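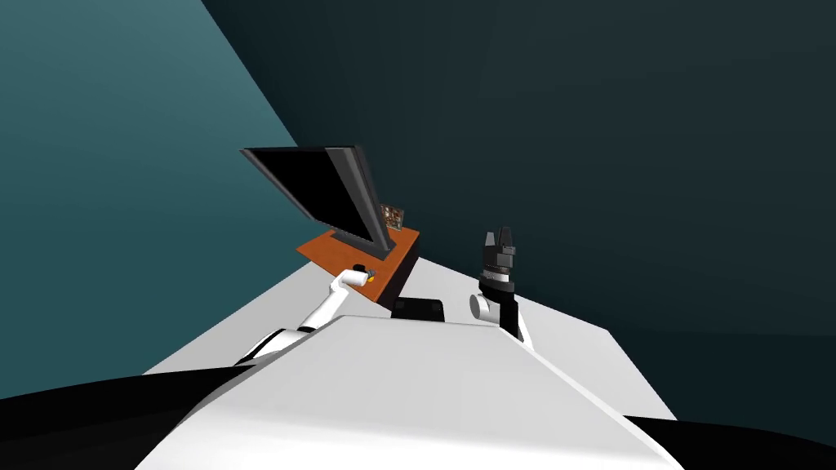

Month two of automated desk resets at Clinham. Notes for anyone planning the same.

Scope: 200 desks on one floor. The task is to clear small items off the desktop and leave the monitor where it stands. Every routine gets run in simulation first, then on the floor at night.

Before this, the evening crew did the resets by hand. Same crew now, different job: they review flagged desks and write the exception rules. Olumide Ojo went from supervising carts to supervising a queue.

3,882 simulated runs so far. Most of the failures are approach angle, not grip force. Small objects near a front corner are the worst case.

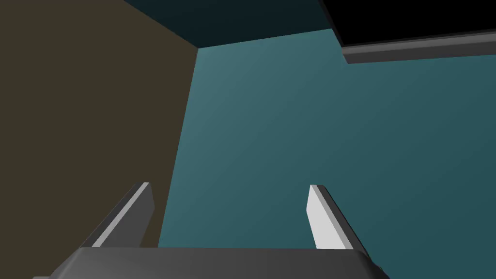
Gripper opening is set wide by default. Narrowing it saved time per pick and cost us more in missed picks, so we put it back.

What changed for people: shift start moved from evening to afternoon, and 22 of them retrained on the Tadon console. Pay grade was settled late. It should have been settled first.

Open item: personal things on desks. The crew knew what to leave alone. The rule file is still catching up.

Skevmont site is next, in December.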